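## 4. What household diaries can and cannot say about waste

The claim that people throw away less once they are told how much they throw away has been repeated so often that it is rarely tested. It underlies the leaflets, the kitchen scales handed out by city departments and, in our own region, the Stondum scheme, which asked households to write down every item they discarded for a month. The scheme's summary reports a fall in waste. We are not convinced that it measured one.

The first difficulty is who took part. Stondum mailed invitations to 300 households and got usable diaries from 119. The summary treats these as a fair picture of the town. It offers no comparison with the households that never replied, although their addresses and collection routes were known and a check would have been cheap. People who agree to write down their trash for a month may well be people who already think about it.

The second difficulty is what counts as an item. The diary form had one line per item, with a box for material and a box for weight. That works for a newspaper. It works badly for small packaging from the bathroom, such as a tube (Figure 3a), which may go into the bin with some of its contents still inside. Should the writer enter the plastic, the paste, or both? The instructions do not say, and the diaries show that people settled the matter in their own ways. 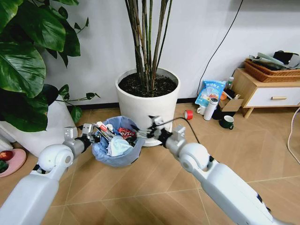

Some wrote "tube" and left the weight blank. Others guessed a weight, and the guesses cluster at 20 grams and 200 grams in a way that no real bathroom could produce. The analysts filled the blanks with the average of the guesses. We think this was a mistake, and a large one, given that bathroom and bedroom bins supply many of the lines in the diaries and very little of the weight on the truck.

The third difficulty is time. Entries thin out after the first week in both towns, Stondum and Jarman. The summary reads this as people wasting less. A simpler reading is that people got tired of the form. The two readings make different predictions: if waste really fell, the collection weights should fall too. In Jarman, where route weights exist, they stayed flat through October. The summary mentions this in a footnote and puts it down to "seasonal noise" - a phrase that could excuse almost any result.

Small bins add a further problem (Figure 3b). They are often emptied into a larger one before collection, so an item may be written down twice, or missed at both stages if each person in the house assumes another has entered it. The form has no column for the room.
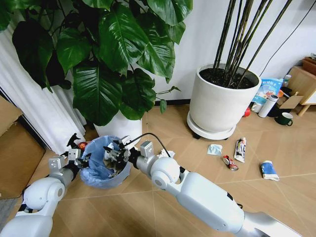 **Figure 3.** Small lined bins of the kind discussed in Section 4. (a) A tube held over the rim. (b) A blue bin on a tiled floor.

### 4.1 Would a better form help?

Only in part. The Vevel form, used in a later round, adds the room and a short list of common containers. It is clearer, and blank weights are less common. But it is also longer, and the drop in entries after the first week is steeper than before. We see no reason to expect a form that is both complete and pleasant to fill in.

Drusto took another route and sorted bags at the curb, with no diaries at all. That gives weights we can trust and tells us nothing about why anything was thrown out. Until someone runs both methods on the same streets, with a group of households left alone for comparison, we would treat the reported fall as unproven.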